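4.2 Disputes over shared symbols and the return of suspended accounts

The second group of cases concerns advocacy organizations that claim control over a name, a flag or a slogan already in wide use among the people they represent. Flomham, a regional network for bisexual and pansexual residents, is the clearest of these. In November its board told local sellers that the network's striped emblem could no longer be printed without written consent. Members objected within hours, most of them in the replies to the network's own posts. The account was suspended after repeated complaints and came back 3 weeks later under the same name.

Interviews were held with members of Flomham and of Amier, a smaller support group whose members live mainly in the suburbs and meet in one another's homes. Participants were asked when they first heard of the claim, whom they heard it from, and whether it changed what they wore, shared or sold. Most had learned of it from a friend's repost and had never seen the original notice (Figure 3). 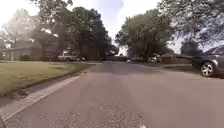 Distance from the organization shaped these answers more than age or length of membership. People who had served on a working group tended to describe the claim as a clumsy attempt to keep out commercial sellers. Those who knew Flomham only online described it as a threat to artists, and several had deleted their own designs as a precaution. Two participants had done both — defended the network in public and quietly taken down their work.

The return of the account did little to settle the matter. Its first posts repeated the claim in softer language and asked critics to write to the board in private. Lo, in an earlier study of the Drulel forum, calls this pattern "restoration without repair": the speaker regains the platform but leaves the complaint unanswered. Our material supports that reading in part. Around 4 in ten participants followed the account again, mainly for event listings, while saying they no longer trusted it to speak for them.

Figure 3. Residential street.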